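Chapitre 2
Le plan de travail en bois lamellé

Dans le premier chapitre, nous avons étudié l'arbre, la scierie et le séchage. Nous passons maintenant à un objet que chacun touche tous les jours sans le regarder beaucoup : le plateau de bois sur lequel on prépare, on pose et on mange.

Un tel plateau se compose de lames longues et étroites, collées côte à côte. Quand une lame est trop courte, une autre la prolonge, et l'on voit alors un joint en travers. L'élève doit apprendre à distinguer ces deux sortes de joints, car ils ne travaillent pas de la même manière.
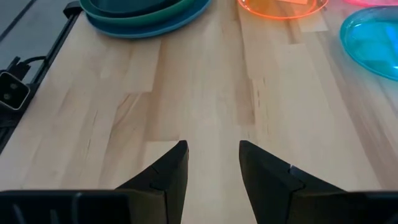

La couleur demande aussi de l'attention. Dans un même plateau, une lame peut être plus dorée que sa voisine, et de petits nœuds peuvent rester visibles. Ce ne sont pas des défauts, sauf si le nœud bouge sous le doigt.

À la fin du chapitre, vous saurez :
lire le sens du fil ;
choisir une finition mate ou brillante ;
entretenir un plateau qui reçoit de la vaisselle.

Les exercices se trouvent à la page 119. Le vocabulaire suit la méthode de Casimiro Pacheco.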